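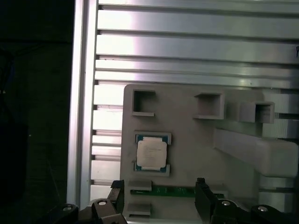 Gray board with a square socket, on a metal rail frame.

How Does a Car Ferry Stay Up With All Those Cars On It?

OK so. You're in the back seat, the line moves, bump bump over the ramp, and now your whole car is inside a boat. Weird feeling! And there are trucks in here too. Big ones. So why doesn't it sink?

Quick answer: the boat pushes water out of the way, and the water pushes back.

Try it in the bath. Push an empty bowl down into the water, right way up. Feel it shoving up at your hand? That shove has a name, buoyancy (say BOY-un-see). The deeper you push the bowl, the harder the shove. Let go and up it pops.

A ferry is a very, very big bowl. Lots of air inside. When cars drive on, it sinks down a little bit, pushes more water aside, and gets a bigger shove back. Then it stops sinking. Balanced.

But steel sinks, right?

A lump of steel, yes. Straight down. Steel made into a bowl shape, no. Same with modeling clay. Roll a ball, drop it in the sink, gone. Now squash the same clay out flat and pinch up the edges. Floats! (If it doesn't, your edges are too low or theres a hole. Try again.)

Who decides where the cars go?

The loading crew. Look for the people in bright jackets waving their arms. They're not just being bossy. If all the trucks went on the left, the ferry would lean left. So heavy stuff gets spread out, some this side, some that side, often low down and near the middle.

Our pretend ferry for this page is called the Pendance. She goes from Promdale to Sutherland and back. She can carry 32 cars and 584 people. There are 2 ramps, one at each end, so you drive on at one end and off at the other. No backing up. Grown-ups like this a lot.

Captain of the Pendance is Agnes Galbraith. Up top in the wheelhouse, lots of windows. Lerato Mahlangu is down with the engines, where it's hot and loud, so she wears ear protectors. Hendrik Moodley waves the cars on. You want to be friends with Hendrik.

What are the lines on the side of a ship?

Look near the water next time. Lots of ships have a circle with a line through it, and more little lines next to it. Those are load lines. They show how low the ship is allowed to sit. Line under the water = too much stuff on board. Salty water holds a ship up a bit better then fresh water does, so there are different lines for different water.

Why do I have to get out of the car?

On most longer crossings you can't stay on the car deck. It's a safety rule. Cars can shift a bit in waves, and if there was an emergency the crew need you upstairs where the ways out are. So take your coat, your snack, your book, your bear. You probably can't go back down for them!

Also, remember your deck number. And the color of the stairs if they're painted. There might be a lot of cars that look like yours.

What if I feel sick?

Go outside if you're allowed, or sit near the middle of the boat, where it moves least. Look at the land or the line where the sea meets the sky. Don't read. Tell a grown-up early, not late.

Try this at home

You need: a plastic tub, a sink with water, a big pile of pennies.
Float the tub. Put pennies in one at a time, all on one side. What happens?
Tip them out and dry them off. Now spread the pennies evenly. Can you get more in?
Draw a line on the tub where the water comes up to. Your own load line.

Ka-ming Poon, age nine, sent in his score last time: 112 pennies in a butter tub. Beat that.

Words to know

Buoyancy: the upward push from water.
Hull: the bottom and sides of a boat.
Wheelhouse: where the captain steers.
Bow: the front. Stern: the back.

Next page: how do lighthouses work?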